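April, late, kitchen table

So Sobczak is staying! Three more years, signed this morning, and I found out from Kazue Yagi, who texted me a row of exclamation marks and nothing else, so I had to go look it up myself with toast in my hand. I really thought he was gone. All winter the talk was that Astden would offer him more money and a shorter drive to his mother's, and I'd half made my peace with it.

He hit 77 runs in last year, which isn't a huge number, but he was hurt most of June and Kumcombe won 79 games with him limping around third base. The year before that it was 70 wins and I sat through a lot of those losses in the rain.

Henok Gashaw thinks it's too long a deal for a guy with that knee. We went back and forth on the phone all through my lunch break — he wants the money spent on a left-hander, any left-hander — and I told him he said the same thing about the catcher. He said he was right about the catcher. (He was, a little.)

What I don't know is where they put Nuker now. He can't sit behind Sobczak for another three seasons, he's too good, and he's terrible in the outfield. Maybe they trade him by summer. I'd hate that.

Did laundry after supper with the radio going, then the pregame show came on and I left half of it. 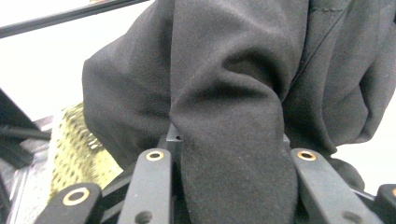 Black fabric, lint and all.

First pitch is at seven tomorrow and Kazue has the tickets. I need to find my good socks and call Henok back before he goes to bed.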